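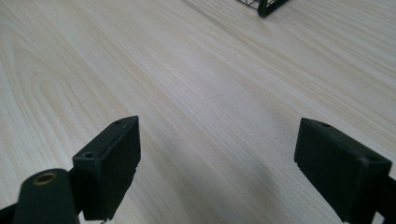
Do episodes with a failed grasp count toward the session target?

They count if the grasp was retried and the item ended up where the task card says. Anything abandoned halfway gets tagged `discard` and is left out of the total.

**Ticket:** Prolton uploader, short episodes rejected
**Site:** Cisholm
**Status:** open, sulking

**Wednesday, May 25, 2022**

- Target for the session was 200 episodes. Uploader accepted the first batch, then refused 29 with `duration below minimum`.
- Minimum in the Skusovis config is 15 seconds. The rejected ones all run longer than that by the wall clock -- the uploader has its own views on time.
- Restarted the uploader. Same 29, same message, slightly faster.
- Compared timestamps. The recorder starts the clock at the first finger movement, the uploader at the first tracked pose. Tracking takes 2 seconds to settle, so we lose those.

**Workaround:** hold still after pressing record until the tone sounds, then begin.

**Still to do:** ask Yimyam whether the rejected episodes can be re-stamped. Please don't delete them from the card in the meantime. Again.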